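**Brirnby club bench, May - sorting task, evening notes**

Got in at 4:30 and had the arm homed before the kettle boiled, a club record as far as I'm concerned. The new gripper pads are on. They feel so much better than the old ones, which had gone shiny. Torque limit is at 300 on the Tenulex driver board (firmware units, don't ask me what they are in real life). At 700 it squeezes hard enough to flex the finger, so leave it alone please!

Plan for the session: practice the pick-and-place round for the Gisler student challenge. Read one line of instruction, find the thing, pick it up, put it where it's told. We're still driving by hand and logging everything, and the policy gets trained on the logs afterward. Last upload brought us to 78 clean episodes. I want 300 before we even think about a proper training run, but I did a tiny one overnight anyway just to see the loss go down, and it went down beautifully.

Fixed view first, then wrist:
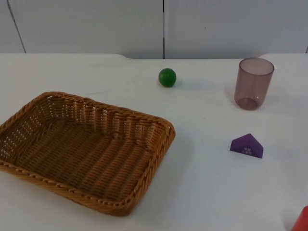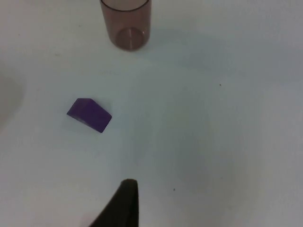
Wrist exposure is the thing I spent most of the evening on. Auto exposure was hunting every time the arm moved over a bright patch, and you could see it pulse in playback, so I locked it. The smoky cup is my test piece for this. Its side walls come up as darker bands from the wrist, and that gives the network an edge to hold on to even though the table shows right through the plastic. I tried one notch brighter and didn't like it. One notch darker was fine too but the purple got muddy, so we stay where we are.

Second thing - the house block. From the fixed camera it has a clear peaked roof, and from the wrist it's a purple wedge. Same settings, same table, completely different shape to learn! I love this problem. Whoever labels next, please write "purple block" in the instruction line every time. We have "house", "roof", "prism" and "triangle thing" in the logs already and I'd like to merge them.

Basket goals: "in the basket" should mean released below the rim, with the finger out again before the episode is stopped. Two of my older runs end with the gripper still closed. Marked both as bad, did not delete.

Code stuff, so I don't forget:

- timestamps from the two cameras drift apart over a long session. Restarting the Bisar logger between batches fixes it for now
- resize happens before the crop in the loader, should be the other way round
- overnight run stopped at step 800 because that's what the config said, not a crash

Reach is still awkward near the back of the table. The wrist joint gets close to its limit and the last bit of the approach goes jerky. Moving the base forward one row of holes might sort it, but then we recalibrate, so I'd like to do that with more than one pair of hands in the room.

Next time: ball picks only, slow approach, then mix the block back in. Also bring the short hex key back to the bench, whoever has it. The base bolts need a turn before we move anything.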